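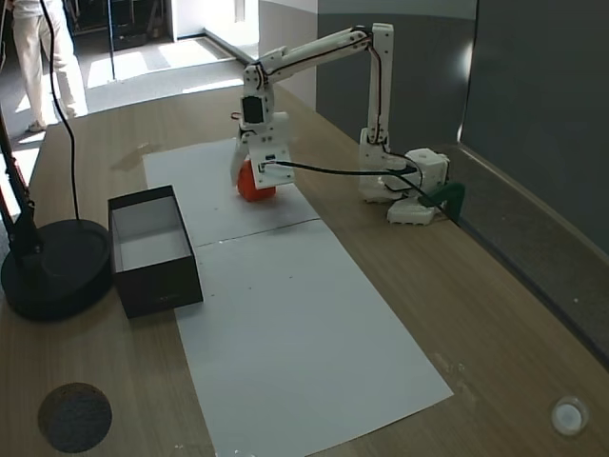 Nota à imprensa - 2020-11-28

Wasumik abre em janeiro as inscrições para a nova temporada de oficinas de encadernação

Escrevo esta nota em primeira pessoa porque a Wasumik é pequena e quem costura os livros também escreve para os jornais. Espero que os colegas das redações me perdoem a informalidade (e a demora, prometi este texto há bastante tempo!). A notícia é boa: em janeiro abrimos as inscrições para a nossa temporada de oficinas de encadernação manual, com 18 turmas, e pela primeira vez teremos um curso inteiro dedicado ao conserto de livros de família.

Para quem não nos conhece, a Wasumik é um ateliê de encadernação e papelaria artesanal. Começamos fazendo cadernos para amigos, depois vieram as agendas, os álbuns, os livros de receitas que alguém trazia numa sacola de supermercado com as folhas todas soltas. Foi por causa desses livros de receitas que o curso novo nasceu. As pessoas chegavam querendo deixar o livro para consertar e acabavam ficando ao lado da mesa, perguntando que cola era aquela, por que eu estava lixando a lombada, se dava para salvar a página com a mancha de calda. Dava, quase sempre. E muita gente queria fazer com as próprias mãos.

As turmas têm no máximo 8 alunos. Já tentei com mais e não gostei, a prensa fica disputada e eu passo a aula correndo de um lado para o outro com o pincel na mão. Com grupo menor eu consigo sentar ao lado de cada um na hora da costura, que é onde todo mundo trava, principalmente no ponto de cadeia. A linha embaraça, a agulha sai no furo errado, alguém suspira fundo... e daí a pouco o miolo está firme e a pessoa não quer mais parar.

O programa está dividido em três caminhos. O primeiro é para iniciantes completos: dobrar cadernos, furar, costurar, fazer uma capa dura simples forrada de tecido. O segundo é de costuras aparentes, com copta, japonesa e belga, e pede alguma prática. O terceiro é o curso de conserto, em que cada aluno traz um livro de casa e trabalha nele do começo ao fim, desde a limpeza das folhas até a capa nova ou a recuperação da antiga. Não aceitamos nesse curso obras raras ou de valor histórico, essas precisam de um restaurador especializado e eu faço questão de dizer isso logo na inscrição.

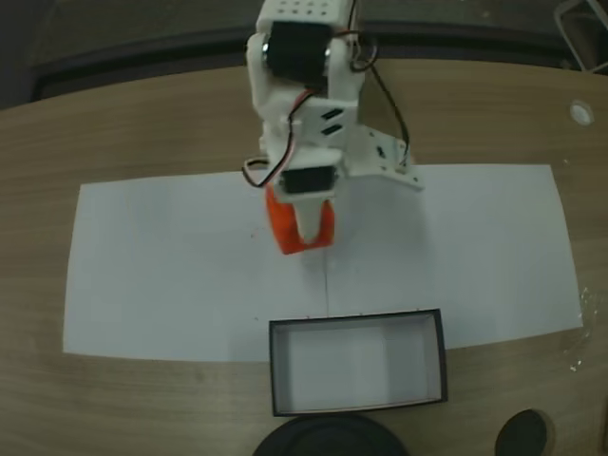 Última atualização desta página: 2 dias após a publicação

Sobre o material: está tudo incluído no valor. Papel, linha encerada, cola, tecido para a capa, papelão e o uso das ferramentas. Quem quiser levar para casa um estojo básico (dobradeira, furador, agulhas, um novelinho de linha e um pedaço de cera) pode comprar à parte, montamos esses estojos junto com a Nerier, papelaria que nos acompanha desde as primeiras feiras e que tem uma paciência enorme com os meus pedidos de papel de gramatura esquisita. Os papéis marmorizados para as guardas vêm da Birkett, feitos um a um, e não existem dois iguais. Já vi aluno demorar mais escolhendo a guarda do que costurando o livro inteiro, e entendo perfeitamente.

A inscrição em cada oficina de iniciantes custa R$ 130. O curso de conserto tem valor combinado depois de uma conversa sobre o livro, porque um caderninho de receitas com a capa solta dá um trabalho e um álbum de casamento com a lombada aberta dá outro bem diferente. Para essa conversa basta mandar fotos: a capa fechada, a lombada, a primeira página e o pior estrago. Não tenham vergonha do pior estrago, por favor. Livro remendado com fita adesiva é o que mais aparece por aqui.

Aliás, aproveito o espaço para um pedido a todos os leitores: não usem fita adesiva em livro! Ela amarela, a cola migra para o papel e depois tirar aquilo é um sofrimento. Se a página soltou, guardem no lugar, passem uma fita de algodão em volta do livro fechado e deixem assim até alguém poder cuidar. Elástico também não, que marca a borda das folhas e com o tempo gruda.

Na temporada passada recebemos 109 alunos. Teve quem viesse fazer um caderno de presente e voltasse para mais duas oficinas, e teve uma turma inteira que continuou trocando papéis e retalhos de tecido muito depois do fim das aulas. Vários desses trabalhos vão participar da pequena mostra que estamos preparando com o projeto Tristent, voltado à memória escrita das famílias. A ideia é expor os livros abertos, nas páginas que os próprios donos escolherem. Já tenho na cabeça um caderno de bordados com as amostras costuradas direto no papel, uma beleza, e um livro de contas de armazém com uma letra que dá inveja. A data da mostra ainda não está fechada e avisaremos a imprensa assim que estiver.

Quanto aos cuidados deste ano, mantemos as janelas abertas, máscara durante toda a aula e mesas afastadas. As ferramentas são individuais e limpas entre uma turma e outra. Se alguma aula precisar ser adiada, a vaga fica garantida para a nova data ou devolvemos o valor, à escolha do aluno. O café coletivo, infelizmente, continua suspenso - tragam a garrafinha de casa e a gente conversa de longe mesmo.

As oficinas acontecem de manhã e à tarde, com intervalo, e o aluno sai com o livro pronto. Só no curso de conserto o trabalho fica no ateliê entre um encontro e outro, debaixo de peso, secando sem pressa. Menores a partir de doze anos podem participar das turmas de iniciantes acompanhados de um adulto, que também ganha lugar à mesa se quiser se inscrever.

Os jornalistas que quiserem assistir a uma aula são muito bem-vindos, desde que combinem antes por causa do limite de pessoas na sala. Podemos também receber entrevistas por telefone ou vídeo, de preferência à tarde, porque de manhã eu costumo estar com as mãos cheias de cola.

Contato para imprensa e inscrições: Ateliê Wasumik, pelo formulário de contato desta página.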